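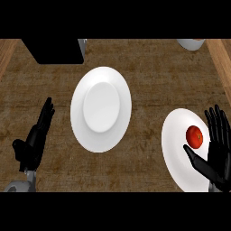 The second season of Dustov is the subject I want to write on, since many of you posted angry words after the last episode and I think some of this is not fair. I have now watched all of it 2 times. The dinner in Dresthorpe, when the sister finally speaks, is for me the best part of the whole series, and the director needs almost nothing for it. A big white oval plate on a dark brown wooden table, and the voices. We do not even see who is speaking for a long moment. In the first season they would put music there, and close-ups of everyone, and I am glad they stopped doing this.

List archive | Previous by thread | Next by thread | By date | Log in

On 29 March 2023, a list member wrote:

> I give up on Dustov. The first season was tight and funny,
> and now we get 80 minutes of people chewing and looking at
> the wall. The Chevalier storyline is dropped in episode four
> and never comes back. Also the show clearly wants us to
> forgive the father, and I found this insulting after what he
> did at the hotel. Why did Trokell renew this and cancel
> better things?

I agree with you about Chevalier. It was a mistake to build up the hotel so much and then leave it closed with one line of dialog. I was waiting for the brother to go back there for the letters, and he does not. If there was a cut scene, I would like to see it.

But about the father I have another opinion. To show a man crying is not the same as to forgive him. Please watch again the end of episode six, where he asks for the car keys and the daughter keeps them in her hand. She does not answer and she does not move. For me this is the answer of the show, and it is quite hard on him. Maybe I am reading too much in it, my wife says the same.

About the ratings: on the fan page of our region there are 1,193 votes for the second season, and 326 of them gave the lowest mark. Many of these came on the first evening, before a person could watch more than one or two episodes. So I would not use this number to say that the public hates it. I also would not use it to say that the public loves it.

The long finale I did not mind. The subtitles, on the other hand, are poor. In the market scene the aunt makes a joke with a double meaning, and the English text gives only "Very nice." If you watch with subtitles only, you lose half of her character, and she is the funniest person in it.

Trokell has said nothing on a third season yet. Last time they announced it in July, so I suppose we have to wait.

Regards from a slow reader of this list

Related messages in this archive:
- Dustov S2, episode four (spoilers)
- Re: Dustov S2, episode four (spoilers)
- What is in the Chevalier letters?
- Trokell subtitles, again
- Filming places in Dresthorpe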